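Making a small batch of ketchup at home

Quick version, I've got a pan on. Makes enough for one squeeze bottle plus a bit left over for the cook.

What you need
1290 g ripe tomatoes, weighed whole
2 onions, chopped small
Brown sugar, a good handful
Malt vinegar, a mugful
Salt, pinch of cloves, pinch of allspice

Step 1 - Chop and soften
Onions first, low heat, drop of oil. Lid on. Don't let them brown or the whole lot tastes of it. Tomatoes in next, skins and all, rough chunks are fine. Stir when you rememeber. 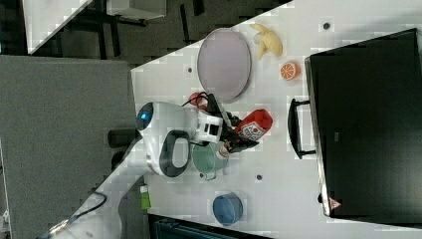
Step 2 - Sieve
Once it's all collapsed, blitz it and push it through a sieve. Boring job. Use the back of a ladle, not a spoon, much quicker. Scrape the underside of the sieve too, plenty hides there. I had 500 ml of thin red stuff at this point last time, yours will vary with the tomatoes.

Step 3 - Boil it down
Back in a wide pan with the sugar, vinegar, salt and spices. Wide matters - more steam off, less waiting. Keep stirring near the end, it catches and it spits. Long sleeves. 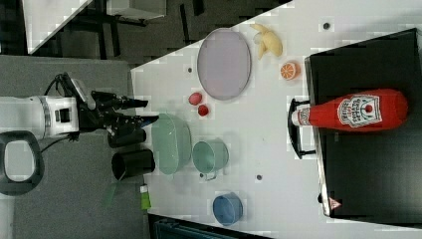

To test it, put a blob on a cold saucer and tip it. Watery ring round the edge means keep going. No ring, it's done. If you're tasting as well, put a spoonful in a little bowl and let it cool first, a see-through one like the green one on the table is handy as you can check for bits from the side. Sharp when hot, mellower by the next day, so dont add more sugar yet.

Step 4 - Bottle
Hot ketchup, hot clean glass bottles, funnel. Fill nearly to the top, lids on straight away. Mine came to 426 g. Leave to cool on a folded tea towel.
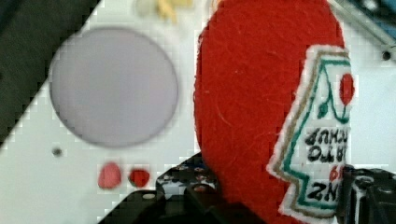 Then into the fridge and use it within the month. If you want it in a squeezy one, wait till it's cold and only decant what you'll get through in a week or so. Wash the nozzle properly between fills - dried ketchup in there is grim.

Too thick? Splash of vinegar and shake. Too thin? Back in the pan.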